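# Límites de velocidad y fuerza para un brazo que agarra frascos de vidrio en una cocina: ¿qué norma aplico?

**Naomi Mushi**

Tenemos un brazo Franka montado junto a una encimera de madera y queremos que mueva frascos pequeños de vidrio. En Calside me piden una evaluación de riesgos por escrito antes de dejar entrar a personas ajenas al equipo mientras el brazo esté encendido. He leído la ISO 12100 y por encima la ISO 10218, pero no me queda claro lo siguiente:

- Si el brazo es colaborativo de fábrica, ¿tengo que evaluar aparte la pinza y el objeto que lleva?
- ¿Qué hago con lo que hay encima de la encimera mientras el brazo trabaja?
- ¿Los cajones y las puertas cuentan como parte de la zona de trabajo?

Llevamos 182 horas de funcionamiento sin incidentes, por si el dato vale de algo. No hay vallado ni escáner, solo la parada de emergencia.

**Đạt Cao**

A lo primero, sí. Que el brazo tenga sensores de par no convierte en segura la aplicación. Se evalúa el conjunto: brazo, pinza, pieza, mesa y tarea. Un frasco de vidrio hay que tratarlo como pieza frágil, con el riesgo de rotura y de caída anotado en la ficha.

La zona de trabajo la defines por todo lo que el brazo puede alcanzar, y la trayectoria programada es solo una parte de eso. En tu caso entran la fila de tazas y vasos del fondo, y también los cajones si alguien los deja abiertos.

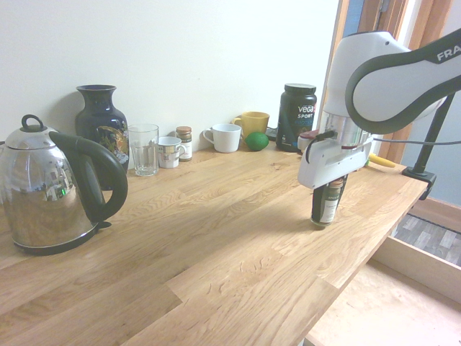
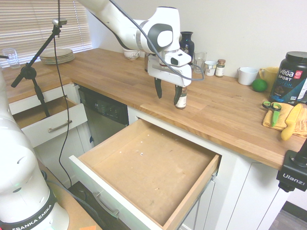 Con un puesto como ese, en la ficha pondría como mínimo:

1. Objetos frágiles al alcance: vidrio y cerámica. Se retiran o se marca una zona prohibida en el controlador.
2. Objetos cortantes: cuchillos y tijeras fuera de la encimera durante los ensayos.
3. Cables: los que van por el brazo, sujetos y con holgura comprobada en las posiciones extremas.
4. Cajones: estado inicial definido, abierto o cerrado, y comprobado antes de arrancar.
5. Soportes y trípodes: fijados y dentro del modelo de colisión.

Las 182 horas puedes ponerlas en un anexo, pero no sustituyen a la evaluación.

Kimie Hoshino discrepa en el punto 1: según ella, la zona prohibida en el controlador solo sirve si la función tiene categoría de seguridad, y si es un simple límite del planificador no se puede declarar como medida de protección. Tiene razón y lo corrijo. Mira en el manual de tu versión qué funciones están certificadas. Si no lo está, retira los objetos.

**Faraji Bakilana**

Nosotros en Trirkard bajamos la velocidad y ya está. Con unos 90 mm/s en toda la zona no hemos tenido problemas. El papeleo lo hicimos después.

**Beril Tatlı**

Cuidado con la respuesta anterior. Bajar la velocidad ayuda, pero no hay una cifra que valga para todos los casos. Los límites de contacto de la ISO/TS 15066 dependen de la parte del cuerpo y de si el contacto es un golpe o un atrapamiento. Entre los dedos de la pinza y la encimera hay atrapamiento posible, y eso se mide con un instrumento de fuerza y presión. La edición de 2025 de la ISO 10218-2 ya incorpora buena parte de ese contenido, así que empieza por ahí.

Para la ficha, una fila por peligro, la medida aplicada, quién la comprobó y el riesgo que queda. La nuestra tiene 13 filas y ocupa dos páginas. Revísala cada vez que cambies la pinza, los dedos o el tipo de frasco.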